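Dedgate Community Forum
Manipulation Software - Perception and Planning
Topic: Acceptance criteria for the terminal state in garment folding

fold_state_admin
Members are invited to comment on the proposed completion test for the denim folding task before it is merged into the Dirano evaluation branch. The present test compares the segmented outline of the garment with a best-fit rectangle and declares success when the overlap is held for 50 consecutive control cycles. The policy is the Saarela baseline, trained on 747 demonstrations. No change to the policy is proposed in this topic.

Comments should address the test itself. Questions about licensing of the demonstration set belong in the general section.

northshore_ctrl
We support the proposal in principle. Our one reservation concerns the colour threshold used for segmentation. Faded denim has a wide range of values within a single leg, and a mask tuned on dark indigo will leave holes along the worn areas. The Vatier segmenter handles this better, at some cost in latency. Has the working group measured that cost on the target computer?

fold_state_admin
Not yet. The latency figures held at present were taken on a desktop workstation and would be misleading if posted.

tmarsh_planning
I must disagree with the rectangle test. It rewards a silhouette. A garment folded with a sleeve or leg tucked untidily beneath it can present a good outline from overhead, and a sound fold with a soft end can fail. Our group runs two-arm folding with the overhead estimate and the gripper-mounted estimate kept separate, and the two regularly disagree on the same garment. The wrist view is oblique and carries information on thickness and edge layering that the head view does not supply. I have attached one view of each kind, both from the same session on jeans.
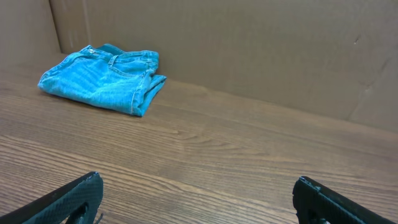
Wrist view first, head view second.
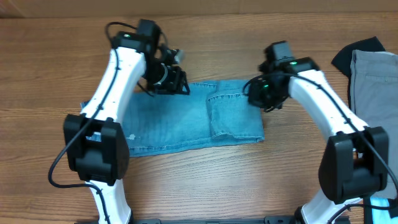
My proposal is that the test be divided. The overhead estimate should govern the planner while the arms are in contact with the cloth, and the wrist estimate should be consulted once the grippers have opened and withdrawn. Combining them in a single score conceals which of the two has failed, and in our experience it is usually the overhead estimate, owing to occlusion by the forearms.

northshore_ctrl
The occlusion point is accepted. We mask the arms from the kinematic model, dilated by 5 pixels, and treat everything behind them as unknown. The difficulty is cabling, which is not in the model. A loose cable crossing the garment is read as a crease or a boundary, and the planner will occasionally select a grasp point on it.

tmarsh_planning
We have seen the same behaviour. We now require a candidate grasp to persist through a small movement of the arm before it is accepted. It is slower, but the false grasps have largely stopped.

quillback
With respect to the previous posters, a second test introduces a second set of thresholds, and this forum has already spent most of June arguing over the first. The rectangle test is crude, but any member can reproduce it. I would keep it as the reported metric and permit the wrist check as an optional diagnostic.

There is also the matter of where the wrist camera is pointed after release. Unless the retreat pose is fixed, two laboratories will be scoring the same fold from different angles, and the results cannot be compared.

tmarsh_planning
I agree that the retreat pose must be specified. I do not agree that reproducibility is a sufficient argument for a metric that measures the wrong quantity. If the wrist check is optional, it will not be run.

fold_state_admin
The following has been recorded for the draft dated 11 October 2026. The rectangle test remains the reported metric for this release. The wrist check will be computed by default and written to the log as a separate field, with a fixed retreat pose defined in the configuration file. The arm mask and its dilation will be exposed as parameters.

Members wishing to object should do so in this topic and include a log of at least 3000 cycles, so that the tooling group can replay it.

quillback
No objection to the separate field. I would ask that its name not include the word "score".

northshore_ctrl
Agreed. We will submit a log with the cabling fault present once our current trials are finished. Could the replay tool be updated beforehand to accept compressed files? The last one we sent had to be divided by hand.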